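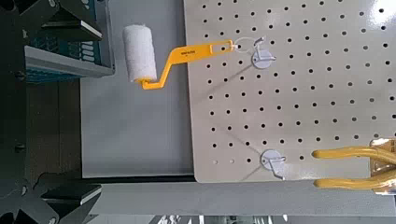 Minutes of the Antenna and Site Equipment Group

Held 7th April, Letley office, upstairs meeting room

Present: Todor Perić (chair), Zlatko Mujić (minutes), R. Kovačević, two engineers from the Prirnex test team, one from purchasing
Apologies: site services

1. Minutes of the last meeting
Agreed with one correction. Under item 4, the connector on the Skistell feed cable should read N-type female, as fitted to the sample.

2. Matters arising
The spare coax drum was moved to the ground-floor store. Purchasing has the signed delivery note.
The loan of the network analyzer to the Prirnex team is extended to the end of June. Kovačević asked that the calibration kit travel with it and come back with it. Agreed.

3. HF whip base, water getting in
Two bases came back from the coast site with corrosion on the inner contact ring. The upper gasket on both had been fitted upside down. Todor Perić said the drawing does not show which face goes up, and the parts list only says "gasket, upper."
The test team has put a base with a correctly fitted gasket through the spray test and found no water inside. They have not yet tested one with the gasket reversed. Kovačević wanted that done before the drawing is changed, so that the cause is on record. Agreed.
Zlatko Mujić will ask the supplier whether a molded arrow or notch can be added to the part.
Action: test team, reversed gasket test. Action: Mujić, supplier.

4. Skistell mast, guy anchors
The Skistell mast is up and the VHF dipoles are on it. The installer's sheet gives guy tension for three of the four anchors. The fourth is blank. Perić has asked for the missing reading and will not sign the sheet without it.
There was discussion of whether the lowest dipole is too close to the guy ring. The test team measured return loss with the ring in its present place and again with it dropped as far as the collar allows. The difference was small at the bottom of the band and larger at the top. They would like the ring left in the lower position -- the mast maker has to confirm the load figures first.
Action: Perić, anchor reading and letter to mast maker.

5. Ground radials
Purchasing reported that 4,000 feet of bare copper wire has been delivered against the order. The drums were not labeled with gauge. Mujić measured a piece from each and they match the order.
Layout for the Letley test field was agreed at 30 radials for the first set of measurements. Kovačević would have preferred to start with more and take them away. The field is needed for other work, and the smaller set can be laid sooner.
Action: Mujić, mark out field.

6. Balun stock
The stock list shows 1,077 ferrite cores. The shelf count does not agree with it, and part of the gap is cores booked out to jobs that were later closed. Purchasing will go through the closed jobs before any more are ordered. Until then, cores are to be signed out on the paper sheet as well as on the system.
Action: purchasing.

7. Receiver site noise
Noise on the low bands has gone up since the new lighting was put in next door. The test team has recordings with the lights on and off and the difference is plain. Perić will write to the neighbor and offer to supply up to 10 clip-on chokes at our cost. If that does not help, moving the receive loop to the far fence is the next thing to look at.
Action: Perić.

8. Any other business
Kovačević asked that torque settings be written on the job card for all clamp bolts. Agreed.
The test team asked for a second key to the cable hut -- Mujić to arrange.

9. Next meeting
First week of June, same room. Papers to Mujić one week before.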